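Häufige Fragen zum Tag der offenen Tür bei Jivix

Stand: 13. August 2019

Wann und wo findet der Tag der offenen Tür statt?
An einem Samstag im Oktober in unseren Räumen im Graltum-Haus. Den genauen Termin erhalten Sie mit der Anmeldebestätigung. Einlass ist ab 10 Uhr, die letzte Vorführung beginnt um 16 Uhr.

Was wird vorgeführt?
Im Mittelpunkt steht unsere Simulationsumgebung Cluvia. Darin üben Roboter Handgriffe im Haushalt, zum Beispiel das Öffnen von Schränken. Auf der Leinwand sehen Sie die Ansicht über dem Greifer, wie sie auch unsere Entwickler am Arbeitsplatz verwenden.
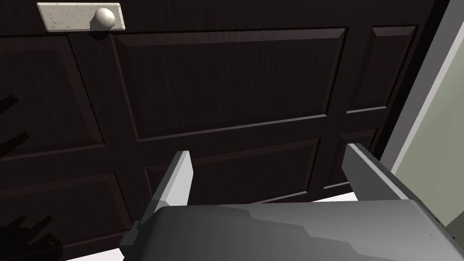
Cluvia: Greifer vor einer dunklen Schrankfront mit rundem Knauf

Sind auch echte Roboter zu sehen?
Ja, in Raum 2 steht ein Arm mit Zweifingergreifer. Er wird dort nur vom Personal bedient. Bitte bleiben Sie während der Vorführung hinter der Absperrung.

Warum wird so viel simuliert?
In der Simulation lassen sich viele Versuche nebeneinander rechnen, auch nachts. Für die aktuelle Version haben wir 1432 Durchläufe ausgewertet. Ein Fehlgriff kostet dabei nur Rechenzeit.

Warum sehen die Räume so schlicht aus?
Wände und große Flächen sind in Cluvia oft einfarbig gehalten, das spart Rechenleistung.
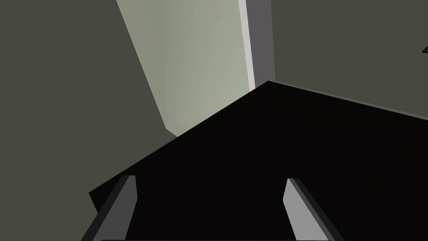

Für die Übungen kommt es vor allem darauf an, wo eine Fläche beginnt und wo sie endet. Feinere Oberflächen wie Holzmaserung oder Stein können zugeschaltet werden. Wie sich das auf die Bildrate auswirkt, zeigen wir auf Wunsch am zweiten Bildschirm.

Darf ich selbst steuern?
Ja. An der Station Sial können Sie den simulierten Greifer mit einem Handregler bewegen. Pro Person sind fünf Minuten vorgesehen. Kinder unter zehn Jahren bitte nur in Begleitung.

Wie lange dauert eine Vorführung?
26 Minuten, danach ist Zeit für Fragen. Die Vorführungen sind auf Deutsch.

Muss ich mich anmelden?
Für die Vorführungen ja, für den Rundgang nicht. Insgesamt vergeben wir 377 Plätze. Der Eintritt ist frei.

Darf ich fotografieren?
In den Vorführräumen ja, an den Arbeitsplätzen im Obergeschoss nicht.

Ist das Gebäude barrierefrei?
Erdgeschoss und Obergeschoss sind mit dem Aufzug erreichbar. Parkplätze gibt es nur wenige, die Bushaltestelle liegt direkt vor dem Haus.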